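Do Self-Published Ghost Stories Need a Cover Blurb?
Student project report, Lies Dierckx and Dirk Aerts

Our course notes claim that a strong blurb sells a horror collection. We doubted it. We took 12 stories from the Stemau anthology and put them online in two versions - one with a blurb, one without. After two weeks we had 1114 downloads in all, and the gap between versions was too small to mean much.

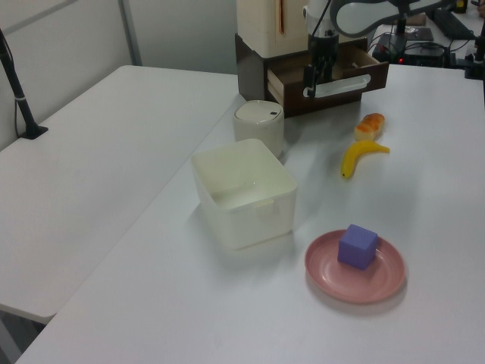
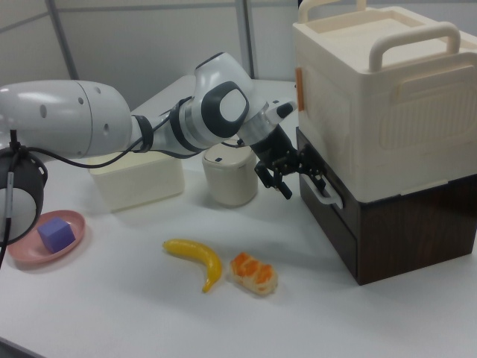
Hilde De Smet objected that free downloads prove very little, and that readers who pay for a book may well read the back first. She would like to see the test run again with a price on it.

That is a fair point. We still think the notes overstate the case. They cite one survey of 1300 readers, with no mention of genre, and ghost stories may have their own rules. A paid test is planned for late April.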